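News from the Garora project

Those of you who came to the Bremen open afternoon in April will remember Riku Iwasaki talking, at some length and with a good deal of arm waving, about teaching a robot to handle boxes by feel as well as by sight. Well, we have a first result to share, and we're really rather pleased with it! Riku and Yoshinori Arai trained two versions of the same policy on 985 demonstrations, one with the wrist camera alone and one that also gets the force readings from the arm, and then gave each of them 100 attempts at boxes neither had met before. The camera-only version managed 76, and the one with force did better still, though Yoshinori would like to repeat the whole thing at Nundusholm before we print that figure.

What interests us most is the battered cardboard. A crisp new box is easy enough, but one with a torn, dented corner and soft creases down its sides, like the one the gripper finger is pressing against, gives way under the push in a manner that's very hard to judge by eye (the readings tell you a lot more). More next time, once the Oshima set is in.
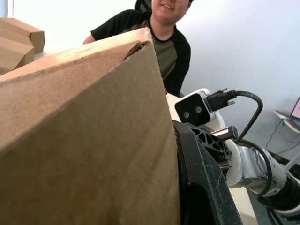
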